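Makowska dye room, bench notebook
2019-01-15

Tea on wool, second go, and what a day! Last week's batch came out a sort of sad biscuit and I was ready to go back to onion skins, but Mizanur Barua talked me into trying again with a stronger bath and a slower heat, and I now have a row of browns on the line that I keep walking past on purpose.

Wool is the undyed Nendis two-ply, same lot as before, skein ties loosened and redone in cotton (in figure eights, four to a skein, having learned my lesson with the tight ones in the walnut batch). Scoured in the Jukus wash, left to cool in the pot, rinsed until the water ran clear. Skeins all went into the bath damp.

Dry weight of wool: 322 g
Black tea for the main bath: 582 g, loose, the dusty old stuff out of the bottom of the bulk tin
Iron water: from the jar of nails and vinegar

That's nearly double the tea to wool by weight. It sounds silly but the old tea is weak, and the colour in the pot was gorgeous before a single skein went near it. The whole room smelled like a train station café.

The small samples got bagged tea, a different sort for each mini skein, to see how far apart the colours would land.

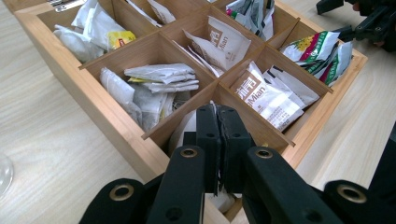

Main bath

Simmered the tea in the Lovex pot with the lid on, let it stand over lunch, strained twice through muslin. The second straining matters more than I thought. Last week the bits of leaf clung to the wool and left freckles, and I spent an evening picking them out with tweezers.

Skeins in at lukewarm. Brought the heat up as slowly as the ring would let me and held it under a simmer. I turned the wool with the long spoon every so often and otherwise left it alone, which I find very hard. Colour went on quickly at first, a pinkish tan, and then seemed to stall. I nearly gave up and turned off the ring. So glad I didn't! Somewhere in the second hour it dropped into a proper brown, the sort you see on the crust of a good loaf.

Half the skeins had alum first, half had nothing. Tea has so much tannin in it that I expected no difference, and there is one, though it's small. The alum skeins are a bit yellower and cleaner. The plain ones are rounder and redder, and I like them more. Must remember to label these properly. The pencil tags survived; the felt pen tags did not.

Tried a spare skein cold as well, in a jar on the windowsill. It's still sitting there. Will leave it until the weekend. 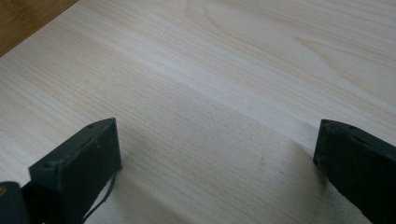
Ksawery Adamczyk: Check the plain ones against light before you fall in love with them. My tea skeins from the autumn went noticeably duller on the window side of the shop, and the alum ones held up better. Half a card wrapped in foil, half left open, tape it to the glass and wait.

Good thought, and I've done it. Two cards are up in the south window, one alum and one plain, foil over the left half of each. No peeking until the end of January.

Iron

The fun part. I split off 28 g of the tea-dyed wool, put it in a fresh pot of warm water and added iron water by the spoonful, wool lifted out each time and the pot stirred well before it went back. The first spoonful did very little. The second turned it to a soft mushroom. The third took it to a slate grey with a bit of green in it and I yelped out loud. I stopped there, as iron makes wool harsh when you overdo it, and this already feels a touch drier in the hand than the rest.

Rinse was long. Kept the iron pot and spoon well away from the main bath and marked both handles with red tape. Please, everybody, keep them apart! One speck of iron in the tea pot and we can kiss the warm browns goodbye.

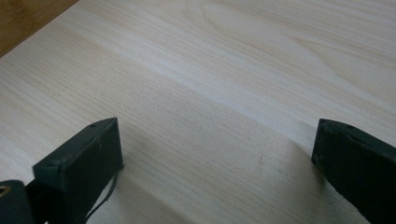
Pale wood, grain on the diagonal.

Samples

The minis are drying and I shouldn't judge them wet, but I can't help it. Green tea gave a greenish straw colour that I'd use tomorrow. Rooibos is a surprise, more peach than red. Chamomile is a shy yellow and probably wants alum. Peppermint gave next to nothing by itself, but a dip in the leftover iron pot brought up a lovely fog grey. Earl Grey looks the same as plain black, as you'd expect, though the skein smells wonderful.

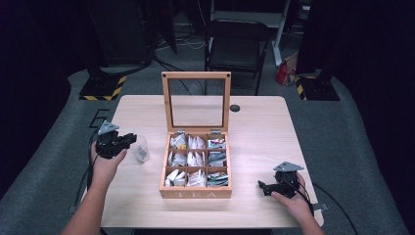 Tea box, lid up.

Still to do

Weigh the dried skeins and write the weights on the tags.
Exhaust bath: kept it, lidded, in the cold room. Try cotton, scoured and soaked in soy milk first.
Ask Mizanur for his notes on tea over weld.
More muslin.
Top up the nail jar with vinegar and put a new label on it, the old one has rusted through.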